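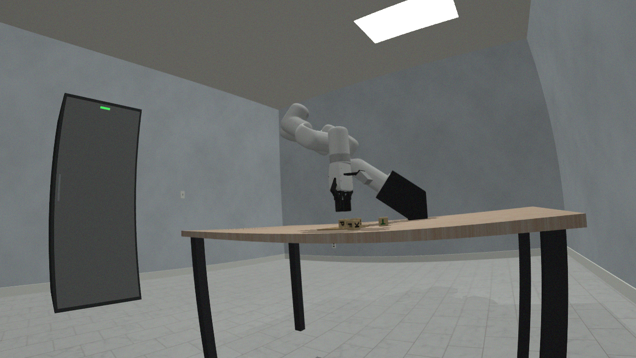
Light tan wooden tabletop on black legs, computer rendering.

Lotis Pimero 3 Medium Wave Loop Antenna
Item no. 3903
In stock, ships in 2 business days

If you listen to AM radio after dark, you already own the main ingredient of this hobby, which is patience. The Pimero 3 is for people who have used up most of theirs on a phone charger that buzzes across half the band.

The Pimero 3 is a tuned indoor loop for medium wave. You put it next to your receiver, turn it until the noise drops, then tune the knob until the station comes up. There is no app. There is no firmware. It has never asked anyone to create a password.

What it does well

A loop hears best along its edges and worst through its face. Point the face at whatever is annoying you (a local talk station, a neighbor's treadmill) and the annoyance gets smaller. Nulls are deep and narrow, so turn slowly. Customers who spin it like a prize wheel write to us to say it doesn't work.

What it does not do

Shortwave. FM. Anything inside a metal-sided building. It will not improve the programming, either, and in December, when the band is wide open, you may hear six versions of the same sports call-in show at once.

Specifications

Tuning range: 530 to 1700 kHz
Loop width: 76 cm
Weight: around 3 pounds
Power: none
Coupling: inductive, or by the supplied Moussa pickup coil
Base: rotating, with a friction ring you can tighten by hand
Finish: matte gray, or matte gray

In the box

Loop and base, pickup coil, 2 spare rubber feet, printed instructions. The instructions were rewritten after the first batch told everyone to install the base upside down. If yours says "Prallen edition" on the cover, you have the good one.

Setting it up

Keep the loop a foot or so from the radio to start with, and move it closer if signals are weak. Portables with a ferrite bar inside need no wire at all. For a tabletop receiver with antenna terminals, clip on the pickup coil. Keep both well away from televisions, dimmers and LED lamps, including the one you bought so you could see the dial.

Returns and warranty

Thirty days to send it back, 3 years on the tuning capacitor and the base. The warranty does not cover cats. Orders placed before April 4, 2022 came with the older base, and the new friction ring fits those too. Ask for it by name and we will mail you one for the price of the stamp.

Also from Lotis: Prallen headphone adapter, Moussa replacement coil, Pimero dust cover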